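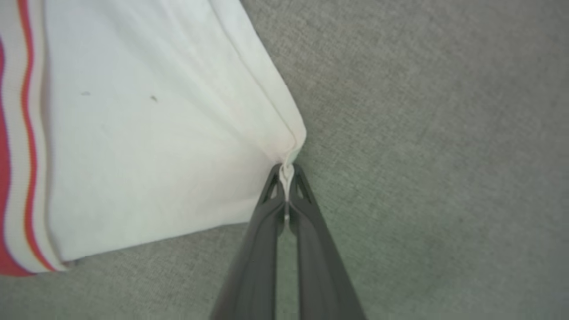 Last modified: 2018-04-16

Cloth handling on a shared arm – project report
Smaranda Buzatu and Mikkel Fogh

Our assignment was to get an arm in the Trerneo workshop to fold a shirt. We did not get there, and I doubt the plan we were handed ever could have. The write-up we started from (Hanne Ravn's, from January) says folding is "mostly solved once the grasp is reliable." We set out to test the first half of that sentence and spent most of the term on the second.

Picking up cloth by a corner is the easy part. The fingers close on a pinch of fabric and the rest fans out from there in whatever wrinkles it likes. What the arm knows at that point is the position of one spot. Where the other corners went is a guess, and our software made that guess with far too much confidence.

We ran 400 attempts on carpet. In 268 of them the fingers came away holding cloth. Mikkel wants to call that a success rate. I don't, as we counted any grip at all, including ones that took hold of the middle of a sleeve.
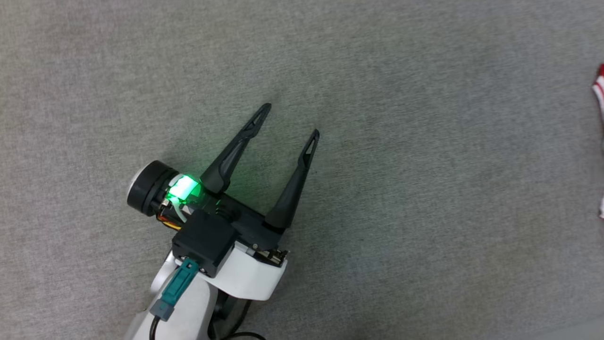 The fingers themselves gave us less trouble than the settings for them. Opening them all the way before each approach helped with thick trim and hurt with thin cloth, where the tips tended to push a ridge of fabric ahead of them. We settled on a half-open approach for the last 100 attempts. It looked better to us, but we changed the approach angle in the same week, so please don't quote it as a result.

Védís Arnardóttir asked at the review whether a second arm would fix this. Maybe. It would also double the things we don't understand – and we still have no decent way of telling a hem from a fold.

The motor settings and the full log are in the Sumedwood folder. Attempts before the recalibration are marked with an R and should be left out.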